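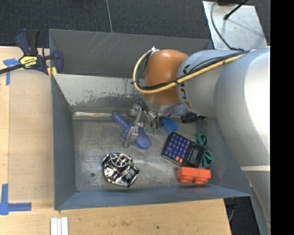 Gerolel Supply Group | Equipment and Consumables | Bench Storage Reviews

Zellico 975 open sheet-metal bin, gray

Oct 2, 2023

We have had 2 of these bins in service since January, both set between wooden benches and used for mixed small items. The notes below cover fit, floor wear, retrieval of small parts, cleaning and cost. The Zellel plastic tote that we used before is the comparison throughout, because most groups in the building still have it.

Construction

The bin is folded sheet metal with an open top and a flat floor. Ours arrived with the corners closed and the top edge turned over, so there is no raw edge at hand height. We ran a cotton cloth along every edge of both units before putting them into use. One caught at a rear corner, and a few strokes with a fine file fixed it. The supplier should be doing that.

The walls do not bow when the bin is full. The tote bowed at the long sides under the same contents and had to be lifted from underneath. The metal bin can be slid by one wall, although on an unfinished wooden surface it will leave a track. We added felt strips under ours.

Floor

The floor scratches. Ours is now marked over most of its area, and the marks came quickly, within the first weeks. They are cosmetic as far as we can tell with a fingernail: none of them catches. If you need a floor that stays presentable, buy the liner or buy something else.

Scratches do change how the floor reads under bench lighting. A new floor gives a broad, even reflection, and an old one scatters it into short streaks. Opaque items such as a black calculator or a solid blue block stand out against either. Translucent items are harder. A clear blue plastic tool is still easy to find, mainly by its outline, but small pieces in translucent green can be passed over when they sit near a wall. Silver-colored parts are the worst case on a gray floor and we would not store them loose in this bin.

Wall height and shadow

The walls are high enough to stop round items from rolling out when the bin is knocked. The cost is shadow. With a single overhead lamp, anything dark in a back corner is difficult to see, and black items with ribbed or textured ends lose their shape almost completely. A second lamp on the opposite side cured this for us. Moving the bin toward the front of the bench helped less than expected.

Retrieval

Flat items are the usual problem in any smooth-floored container, and this one is no exception. A calculator lying keypad up offers very little to get under. A tool with a rounded handle and a flat, wide end is easier, provided it is taken by the handle. Blocks can be taken from any side unless they have come to rest against a wall, where only the free faces are available.

We tried a thin rubber mat on the floor of one unit. It stopped items from skating when touched and it cut the noise by a large margin. It also collected grit and curled at the corners, so it came out again after cleaning day. A mat cut slightly undersize and taped at the center might behave better. We have not tried it.

Noise

Hard plastic dropped onto bare metal is loud. In a shared room this will bring complaints. The Ní Bhriain felt liner is the quietest option we have used, but it sheds fibers and it hides small parts.

Cleaning

Wipe with a damp cloth and dry at once. There is one small round hole in the floor, but the floor corners hold a little water if the bin is rinsed. No rust on either unit so far, including in the scratched areas — we check at the end of each month.

Cost and ordering

List price was 2,009 through the internal catalog for a pallet lot, split with two other groups. Single units cost more per piece and ship slowly; allow up to 3 weeks. The liner and mat are separate lines on the order form and are easy to miss.

Rating

Recommended for mixed opaque items of hand size. Not recommended for bright metal parts or small clear pieces unless a colored liner is fitted. We will keep both units and order liners for them in dark blue — the gray liner has the same contrast problem as the bare floor.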